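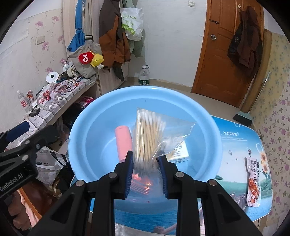
Shared document server: move to the new editing back end

Sep 29, 2020

Aim for today: get the browser editor running against the Skevier file store, with two people typing in the same document and no lost text. The old plug-in on Zamby stays up until this works, read-only.

Set-up

Editor runs in a container on Zamby. File store is on Skevier, as before. Reverse proxy in front of both, one certificate, two host names. The editor fetches the document from the store over HTTPS, holds it in memory while anybody has it open, and writes it back on a timer and again when the last person closes it. Autosave left at the default for the first runs.

First attempt

Editor page loaded, document area stayed grey. Browser console showed the websocket being refused. The proxy was passing ordinary requests but dropping the upgrade header. Added the header lines to the websocket path only, reloaded, document opened. The admin console path needs the same lines and I missed it at first, so the console showed zero sessions while two were open.

Second fault: documents opened but would not save. Store log gave a lock error. The desktop sync client on my machine had the same file locked from an earlier test. Released the lock by hand and the save went through. We need a rule for this before the Awasthi group moves over, as they keep the sync client running all day.

Editing test

Test file was the Awasthi methods text, 176 pages, with tracked changes and a reference list. Two sessions, one on the wired network and one over the VPN.

- Opening: slow the first time, fine afterwards. Page previews fill in late over the VPN.
- Typing in the same paragraph: both cursors shown, text merged correctly.
- Tracked changes: kept, with the right author on each.
- Comments: kept. Replies to comments lose their indent in the side panel but are intact in the saved file.
- Reference list: fields survive as long as the list is not edited in the browser. Editing it there turns the entries into plain text. Same result with a fresh copy.
- Equations: display correctly, cannot be edited.

Pulled the network cable on the wired session in the middle of a sentence. Session went read-only after a short wait, then reconnected when the cable went back in. The last few words had to be typed again. The VPN session was not affected.

Bulk check

Ran the conversion script over the Ledano archive, 3829 files, opening each one and saving to a scratch folder. 11 failed. Most of the failures are password-protected spreadsheets, which the script cannot open anyway. The rest are old drawings with a broken header and they fail in the desktop program too. List is in the scratch folder as failed.txt.

Settings changed

Idle time-out raised to 90 minutes. Websocket lines added to proxy for the editor and admin paths. Container memory limit doubled. Old plug-in disabled for new files.

Still open

Lock handling between the sync client and the editor. Test with a short lock time first.
Fonts: the container has none of ours, so headings in the house template reflow. Mount the font folder and rebuild the cache.
Reference list fault: find out if it depends on the file format. Try the same text saved as ODT.
Backups of the Skevier store run while files are open. Check what gets copied.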